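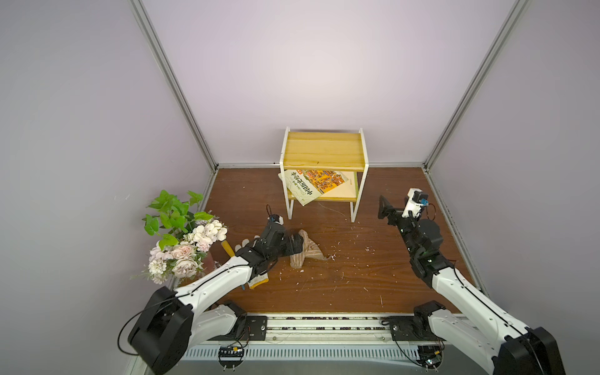
A small side table with a lower shelf tends to collect whatever is in your hand when you walk past it. Clearing one properly takes less than half an hour, including the floor underneath, and most of that time goes on the floor. The usual signs that it needs doing are easy to spot: a book lying at an angle on the lower shelf with one corner over the edge, bits on the floorboards, a cable looped across the floor in front of the legs. The steps below are for a light two-tier table with a wooden top and a painted or metal frame, but they work for most small furniture.

What you need

A dry cloth for dusting
A second cloth, damp and well wrung out
A soft brush and dustpan, or a vacuum cleaner with the hard floor setting
A drop of washing-up liquid
A dry towel
A small box or tray for odds and ends

Step 1: Clear the top and the shelf

Take everything off both levels and put it on a bed or a larger table. Books go in one pile, cloths in another, and anything small goes in the tray. Do not sort the tray yet. If you start on the tray you will still be there an hour later with the table untouched.

Vases can stay where they are until you do the floor. Artificial flowers should be carried by the vase, as the stems come loose if you lift them by the heads. Take them outside and give them a gentle shake, or use a hairdryer on the cool setting to get the dust out of the petals.

Step 2: Pick up what is on the floor

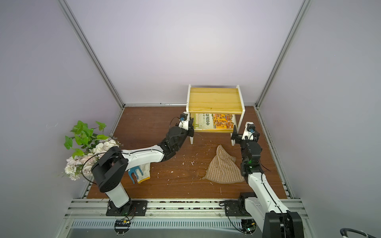 Loose things come up before any sweeping is done. Start nearest the table and work outwards, picking up by hand anything larger than a crumb. A striped cloth in a heap, a glove and a small piece of blue plastic are enough to spoil a clean sweep, because the brush goes round them and leaves a ring of bits behind. Put cloths and gloves on the washing pile if there is any doubt about them. Plastic pieces go in the tray with the rest.

Unplug any cable that crosses the floor, coil it loosely and put it to one side. It can be run along the wall afterwards. Avoid tight coils on thin cables, which can damage them near the plug.

Step 3: Clean the table

Dust first, with the dry cloth, from the top down. Wipe the top along the grain, then do the edges, then the shelf, then the legs. Finish with the feet, where dust packs into the join between leg and floor.

Next use the damp cloth with a little washing-up liquid on it. On varnished pine you can be fairly firm. On bare or oiled wood, use as little water as you can and dry it straight away. White paint shows finger marks at about hand height, and these come off with the damp cloth and a bit of patience. Do not use scouring powder, which takes the shine off paint and leaves a dull patch that looks worse than the mark did.

My own table is a Brollatar, bought second-hand from Bleddyn Yorath in April, and the top had 14 cup rings on it. Most of them went with a soft pencil rubber. The last two needed furniture polish and I can still find them in strong light.

Step 4: Dry the top

Go over the top with the towel, pressing lightly, and lift it often instead of dragging it. If the towel bunches up, turn it over and use a fresh side.

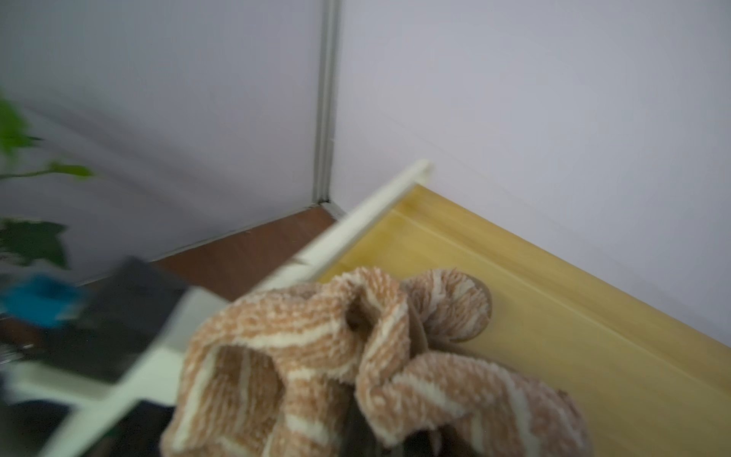
Pay attention to the edges. Where a raised strip or lip meets the board, water sits in the join and will swell the wood if it is left. Fold one corner of the towel over your fingertip and run it along the length of the join. Then leave the table alone for 29 minutes or so. Nataša Omerović, who first showed me how to look after pine, leaves hers for an hour with the window open, and if the weather is damp I do the same.

Terry towels should be shaken out before they go in the wash. They hold grit in the loops, and that grit will scratch the next thing you dry.

Step 5: Sweep

Move the table away from the wall. Brush from the skirting towards the middle of the room, following the length of the boards. Light crumbs and flecks scatter if you flick the brush, so use short strokes and keep the bristles down. On wood-effect flooring, go over the area once with the damp cloth after sweeping and look at it from a low angle. White bits show up well on brown boards from down there.

Step 6: Put things back

Return the table to its place and leave a finger's width between it and the wall.

Books go on the lower shelf. Stand them upright if there is height enough, with the tallest at one end. A softcover left leaning for months will curl, so put a heavier book beside it. If the shelf is too shallow for the book to stand, lay it flat with the spine facing out and all four corners on the wood.

Soft things go back last. Fold cloths in half twice and store them in a drawer. A soft toy can sit on the top if you want one there, but give it a brush first. 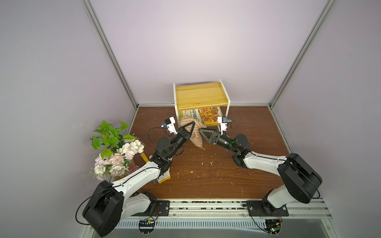
Books upright on the lower shelf, with the striped soft item in front still to be put away.

Empty the tray now. Anything that has not found a place by the time you finish goes in the bin or back to the person who left it.

Repeat the dusting every 2 weeks and the full clean every few months.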